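Llevaba meses buscando una chaqueta polar gris clarito para andar por casa, y al final cayó la de Caruso, con sus botones negros redondos y ese tacto suave que tanto gusta. 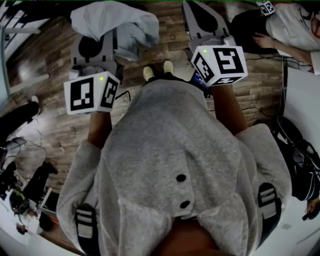
Abriga bastante y no pesa, que para doblar ropa toda la tarde es lo que yo pedía – las cremalleras siempre me han dado rabia. 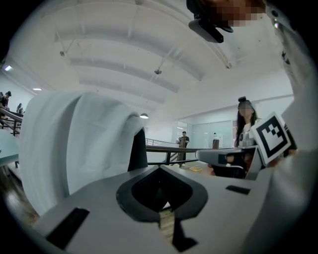
De talla va justa, así que pedid una más si la lleváis con jersey grueso. La mía tardó 9 días en llegar desde Betedik y solo he cosido un botón en todo el invierno. Yo repetiría, quizá en azul.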